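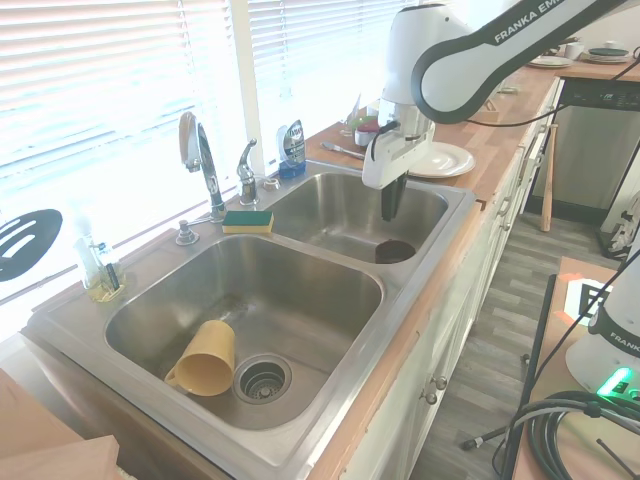

I had wanted to keep quail for years and finally bought my first birds in January, which everyone told me was the wrong month. They were right about the water freezing. Otherwise it went fine, and a few people have asked how it works on a small lot, so I'm writing it down.

I started with 7 hens and no rooster. Quail hens lay without one, and the males are the noisy ones. My lot in Lovwood is narrow and the neighbors are close, so noise was the first thing I asked about before I bought anything. The hens make a soft trilling sound that you can hear from the back steps if the street is quiet. My neighbor didn't know I had them until I brought her eggs.

The birds came from a small breeder called Ladovine, an hour's drive from here. They were eight weeks old and started laying once I put a light on a timer in the hutch. It comes on at 5 in the morning and goes off when the sun is up. Some keepers don't like to use lights and prefer to let the birds rest over the winter. I went back and forth on it and may skip the light next year.

The hutch is a used rabbit hutch. I covered the old wire with hardware cloth, half-inch, and stapled it every couple of inches. Raccoons will pull a quail through anything wider. I also lowered the ceiling. When quail get scared they fly straight up, and they can hurt their heads if they have just enough room to get going. Mine is a foot high inside with a piece of old foam stuck to the top.

Feed was the part I got wrong. I bought regular chicken layer pellets and they mostly scratched them out onto the floor. The pellets are too big and there isn't enough protein in them. I switched to a game bird crumble from Drernari, the feed store out past the rail yard, and the waste stopped within a week. They also get a dish of crushed oyster shell on the side. I put it out separately so they can take what they need.

They don't scratch around in a yard like chickens do, and they won't come back to the coop at night. If one gets out it is most likely gone. I lost one that way in March while changing the bedding - I had the door open wider than I needed to. Now I do the bedding on Thursday after work, with the side panel closed and the birds shut in the other half.

A dust bath makes a big difference. I use a cat litter box with play sand in it, and they line up for it every time I put in fresh sand. I had 144 eggs written down on the calendar by the end of April, and after that I quit writing them down. You need a few of them to make up for one chicken egg. We mostly boil them, and I pickle the extras.

I'm reading up on incubators now. A friend in Wei has one I can borrow, but I would need a rooster or shipped eggs, and I haven't decided. The second hutch has to get built first, and the lumber for it is still in the garage.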